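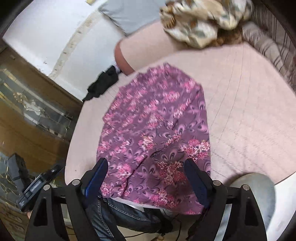
Saturday, and I am back on the question of the pink seat and whether it was ever worth the money. 230 dollars at Whitelaw, marked down, and the woman at the register told me the fabric would "settle." I asked her what that meant and she said it would relax with use. It has relaxed all right. The creases on the right side fan out toward the middle like somebody dragged a fork through it, and I have smoothed them with the flat of my hand so many evenings that I have to admit my hand does nothing. The purple flowered cloth was spread over the middle today, the mauve one with the peacock loops in it, and I will say it does more for that pink than anything I have bought on purpose.

The cloth is from the Prister remnant bin. I paid 2 dollars for it, and I have been waiting for the catch ever since. It isn't cut straight. The right side is close enough, but the left is jagged and the top goes off at an angle as if the person with the scissors had been called to the phone. I told myself at the time that I would square it up and hem it the same week. I told myself that in September.

So this was supposed to be the day of the Drondasmont method. I got the booklet from the library after reading a very pleased letter about it in the paper. The idea is that you take every loose piece of fabric in the house, lay each one out flat where you can see it, and decide whether it is a cover, a garment or a rag. You don't get a fourth pile. The booklet says a normal household will come out with 100 pieces or fewer and feel lighter by supper. I don't know whose household they looked at. It also says to do the laying out on a bed, which must be nice for people who can find theirs on laundry day.

I did it on the pink seat. It's the widest soft thing I own and the light is decent there until four. I started at nine with coffee, and by ten I had already broken the rules, because the purple piece is plainly not a garment, is too good for a rag, and is only a cover if you don't mind that it covers about a third of what's under it. I left it where it was and went on to the others.

The bundle at the far side was worse. That's the cream and tan stuff with the rust in it, which I had bunched up back there thinking I would get to it second. I got to it ninth or tenth. I shook it out, looked at it, and could not for the life of me say why I'd kept it. It goes with nothing. It doesn't go with the pink and it certainly doesn't go with the purple. The booklet says to ask whether you would buy the thing again today. Well, no, but I wouldn't buy the refrigerator again today either, and I'm not putting that out at the curb.

Then there was ironing. Husitz sells a spray that is meant to take creases out without an iron, and I had a bottle with the sticker still on. The label says 120 seconds. I tried it on the long diagonal crease in the lower half of the purple, stood there with my eye on the kitchen clock, gave it the full time and then the full time again. I got a crease that smelled of pears. I'll grant that it's a pleasant smell. I ironed the piece the regular way after lunch, low heat, a dish towel over the top, and that did the trick in less time than it took me to read the bottle.

While I had it on the board I took a proper look at the flowers. I had always thought of them as pink, full stop, but there's a good deal of dark red in there, and cream, and one bunch down near the bottom has a bit of yellow-green I never noticed. The petals are very thin and pointed. Mums, maybe, or something the printer made up. It's a busy print. I go back and forth on whether I like it or whether I only like what I paid.

What to make of it is still open. A cushion for the armrest end would be sensible, and there'd be enough if I cut around the bad side. But the salmon part of that armrest is already one shade more than the room needs, and purple against it could be a mistake I'd have to look at every day. A table runner is the other thought. I don't use a table runner. I have two drawers of proof that making something I don't use is not the same as getting rid of it.

Rag pile at the end of the day: one pillowcase and a sock. Garments: what I had on, and a skirt that needs a button. Everything else went back in the closet, folded better than before, which the booklet does not count as progress.

The library wants it back Wednesday. I may give the cushion a try before then. I need to find the good scissors first, and thread, and I'm fairly sure the only purple I have is closer to navy.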